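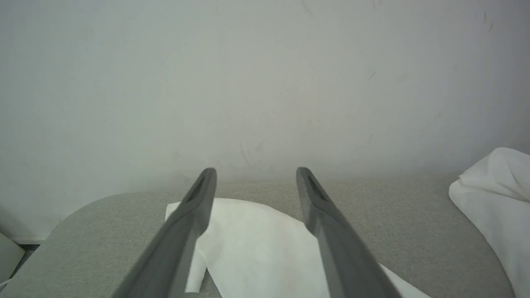

Home | Newsroom | Guides | Tests | Contact

Print this page | E-mail this page

November
By Nélida Benítez, Brulatmont Newsroom

BRULATMONT ASKS WHETHER "STAIN-PROOF" UPHOLSTERY CLAIMS HOLD UP AT HOME

Household testing group publishes its first guide to gray woven seating, white cloths and the faint beige mark that stays put

SHEK – Brulatmont, the household testing group, today released a plain-language guide to caring for light gray upholstered furniture and the white cloths people use to cover and clean it. The guide is free. It recommends no product, and several makers who hoped it would are going to be disappointed.

The group read the care labels and sales pages for 60 upholstered benches, ottomans and sofas. Most of them promised that spills would wipe away. Very few said what kind of spill, how soon it had to be caught, or what to wipe it with.

"I have a drawer full of leaflets telling me to blot with a clean white cloth," said Nélida Benítez, who wrote the guide. "Fine. Then what happens to the cloth? You spread it out flat the next day and there's a pale beige patch in the middle of it, and the leaflet has nothing to say about that."

Brulatmont asked 324 households to keep a simple record of what they laid on their seating, what they wiped it with and what they did afterward. Of those, 178 said they had at least one white cloth or towel with a mark they could not wash out. Many went on using it. The guide sees no harm in that for a dry cover, though it questions the habit of putting the same cloth back to work on a fresh spill. A mark of unknown origin in a thin white cloth may be tea, skin cream, an old cleaning product or plain rust from a pipe, and guessing wrong can set it for good.

The guide is also doubtful about whiteners sold for this purpose. Brulatmont bought a number of them and found the directions hard to follow and in two cases contradictory, with the front of the pack saying "all fabrics" and the back listing fabrics to avoid. The group suggests a long soak in cool water with ordinary detergent before spending money on anything else. Readers should expect a faint mark to get fainter. Whether it goes away is another matter.

On the furniture itself, the advice is short:

Lift crumbs off a woven surface with a soft brush before any liquid goes near it.

Blot spills from the outside in, using a cloth you have checked on both sides.

Test any cleaner on a part that faces the wall. Wait 30 minutes, then look at it in daylight.

Go easy on rounded edges, where the fabric is pulled tight and rubbing shows sooner.

Don't leave damp towels bunched up on the seat. Spread them out or take them away.

The last point drew the most argument. Emiliano Alarcón, who runs the upholstery workshop Flevholm, reviewed a draft and thought the group had been too soft.

"People treat an upholstered bench as a shelf for laundry," Alarcón said. "A dry towel does nothing. A damp one, left in a heap against the wall, I see the result of that all the time. And then the customer tells me the fabric was guaranteed."

Alarcón was less convinced by the section on protective sprays, which Brulatmont calls "unproven at the prices charged." He says some of them do slow a spill down. The group has kept its wording and will look again if a maker sends test results it can check. So far none has.

Brulatmont does not claim its household records amount to science. They were kept by ordinary people in ordinary rooms, and some pages came back with more coffee on them than writing. The group says that is still closer to daily life than a drop of colored water on a showroom swatch.

A second guide, on washable covers and how much they shrink, is being prepared with testers in Nastness. Brulatmont would like to hear from anyone who has washed a fitted cover according to its label and then failed to get it back on.

Printed copies of the current guide can be requested through the Contact page. Review samples from manufacturers are not accepted.

Print this page | E-mail this page

Back to Newsroom | Next | Top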